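Competition Office Notebook – Judging Software, Entry for July 2020
Plirnumville

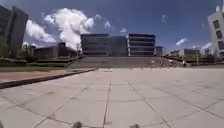 Entered by Mayu Sugiyama
Checked by Sota Ebihara

The second review of the Conar scoring system was completed at the Plirnumville office. The first review, held in May, left open the matter of late scores, and this entry deals mainly with that point.

A set of 25 bouts from the regional championships was scored again by five judges working at separate desks. Scores were sent at the end of each round. In four bouts one judge's card reached the supervisor's screen after the next round had been opened. The system accepted the card but placed it under the wrong round. Totals were correct; the round-by-round sheet was not.

Mr. Ebihara traced the fault to the delay setting, which had been left at 2000 milliseconds after the May review. The value is to be entered by hand before each session until Conar supplies a corrected version. The supervisor will sign for it on the check sheet.

The Grønli federation has asked whether paper cards may be kept alongside the system at its junior tournament. The office has no objection – the rules already allow it – but the paper card must be marked before the electronic score is sent. A reply is in draft.

Ellesar has not yet returned its list of certified judges. Second request sent.

Still open: wording of the protest form, section on tied rounds. Spare keypads to be labeled and stored with the bell timer. Old check sheets are in the gray cabinet, lower drawer.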